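The Open Day at Kalton

The bus put us down at the wrong end of the site and we walked back along the fence. It was December and already getting dark at three. My sister had got the tickets through work. She was in purchasing at Indent then, and Kalton bought their labels from Indent, so every winter two tickets came in the post and every winter she gave them away. This time she kept them.

"You like machines," she said.

I had said so once, when I was eleven.

A woman called Illano met us at the desk and gave us stickers to write our names on. Mine wouldn't hold on wool. She took nine of us up a flight of stairs and talked over her shoulder the whole way. They had recorded 3000 tasks since the spring, she said, and they wanted 200 more before the holidays. A man behind me asked what a task was.

"Putting something in a box," she said. "Taking it out again."

The room was small, with a hallway at the back and a wardrobe against the wall. I had expected a hall with yellow lines on the floor. We stood where we were told and a young man in a grey jacket began without looking at us.

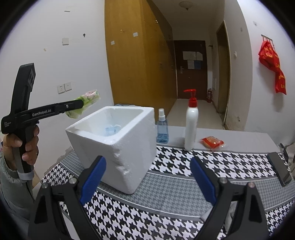 Vilho Koskela

He worked with a gripper in each hand. The left one had hold of a soft green and white packet, tissues or wipes, and there was a white foam box on the tablecloth with one corner crumbling. I watched the packet. Everyone did. My sister had stopped fiddling with her sticker.

He let go and it dropped in.

"Again," said Illano, and he took it out.

She explained that the robot would learn from this, later on, in another building. The man behind me wanted to know how much later. She said that was a question for Ruiz-Ortega, who ran the other building and had been asked to come over but had not come.

"Do you get tired?" my sister asked the young man.

He thought about it. "My thumb does," he said.

They let us try for 30 seconds each. The handle was heavier than I expected and I squeezed too hard, and the packet shot out and went under the table. My sister picked it up first time. She put it in the box and took it out and put it in again — she went well over her time — and Illano let her go on.

On the bus home she kept opening and closing her hand on her knee.

"They're taking people on," she said. "After New Year."

"Doing that?"

"It's 2 stops nearer than Indent."

I looked out at the fence going by. She had peeled off her sticker and pressed it on to the back of the seat in front, with her name the right way up.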